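Journal > Household > Sorting and Storage

Search this journal Go

On the Sorting of Small Things

It has been the practice of this journal to report on household matters once they have been properly tested, and the question of small loose items has now been under review since January. By small loose items I mean those which belong to no drawer in particular: blocks, spare feet for chairs, single dice, the stoppers of bottles long since thrown away. My previous arrangement, a deep basket under the stairs, was withdrawn from use in the spring. Things went into it readily enough, but retrieving them required the whole basket to be emptied on to the floor.

The present method begins with a bare table. Everything else is to be removed from it before sorting starts, including cups, post and the fruit bowl. A plain brown top serves very well, as a small yellow piece set down on it can be found again at once. I would advise against a patterned cloth.

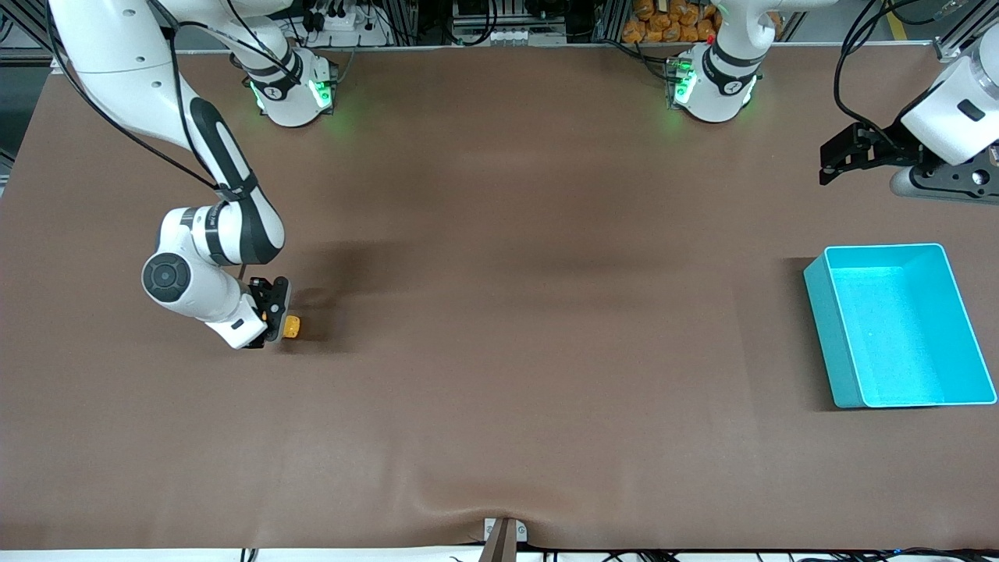
Should small items be sorted by colour or by use?

Sort by use wherever a use is known, and keep colour for the remainder. A household looks for a thing by what it does, and colour is helpful only with toys, game pieces and similar sets.

Items are then taken one at a time. This is slower than working by the handful, and my correspondent Rawan Bataineh has written to object to it on those grounds. Her own preference is to tip everything out and divide it into heaps. I have tried her method on two occasions and must record that the heaps ran together before I had finished. She maintains that my heaps were too close to one another, and the point is conceded in part.

A session should last no longer than 30 minutes. I had formerly allowed 60, but the second half was given over almost entirely to reading old instruction leaflets. The Jostico leaflet, which concerns a folding airer we no longer possess, accounted for most of one evening in itself.

On the matter of containers, a shallow open tray is to be preferred to a box with a lid. Lids invite stacking, and a stacked box is seldom opened again. The tray should be placed at the edge of the table, within reach of the hand, and should be empty at the start.
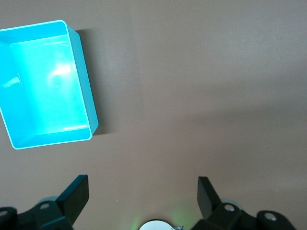
It should also be a strong colour, so that it is noticed when left out and put back where it belongs. I looked at trays from Rosier and from Wróbel before settling the matter. The Rosier was handsome but had compartments – these were all the wrong size for anything I own – and the Wróbel was sold only in white.

Edmund Krajewska, with whom I share the upkeep of the house, has asked that the tray not be kept on the hall shelf, where he puts his gloves. It will therefore remain in the kitchen cupboard until further notice. The old Sulach biscuit tin stays beside it for keys and is not to be used for anything else.

A note on labels will follow when I have found the pen.

This site uses cookies to remember your preferences. Accept Decline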